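How to clean and store a checked cotton tablecloth

Cotton gingham is easy to look after, but the coloured checks can dull quickly if it goes through the same wash as towels and sheets. These steps suit a woven cotton cloth of any size. Printed cloths can be treated the same way, though the colour sits on one side and wears sooner.

Before you start

Shake the cloth outside and go over it for marks while it is still dry. Grease is hard to see once the fabric is wet. Put a safety pin beside each spot so you can find it again.

Check the label. Most cotton cloths will take a warm wash, but a red cloth that has never been washed should go in cold and on its own.

Step 1. Treat the stains

Tomato sauce: scrape off what you can with the back of a knife, then run cold water through from the wrong side. Rub in a little dishwashing liquid and leave it for 19 minutes.

Butter and oil: cover the mark with cornflour, leave it overnight and brush it off. Follow with dishwashing liquid.

Tea, coffee and red wine: soak in cold water with an oxygen-based powder. I use Stirex, at 2 level scoops to a laundry tub. Avoid chlorine bleach, as it will take the colour out of the checks along with the stain.

Candle wax: harden it with an ice pack, lift off the bulk, then iron what remains between sheets of brown paper.

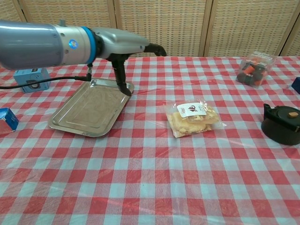
Step 2. Wash

Use a gentle cycle and a liquid detergent. Powder can leave pale streaks in the folds of a large cloth. Fill the machine no more than two-thirds, and set the spin to 1,000 or lower. A faster spin sets creases that are a nuisance to iron out.

If you wash by hand, add 200 mL of white vinegar to the last rinse. It helps clear any leftover detergent and the cloth feels softer.

Check the pinned spots before drying. If a mark is still there, repeat step 1. Heat from a dryer will set it.

Step 3. Dry and iron

Peg the cloth over two lines so the weight is shared, wrong side out, in the shade. Full sun fades red and navy first. Bring it in slightly damp and iron on the wrong side, working from the centre to the hems. Pull the checks square as you go.

Step 4. Store

Roll it around a cardboard tube if you have the room. Otherwise fold it loosely and change the fold lines each time, or the colour will wear along them. I put our summer cloths away in June in a Stelta cotton bag. Plastic tubs trap moisture and can leave yellow patches.

Leave starch until you next use the cloth. Silverfish will eat it.

Last updated 1st August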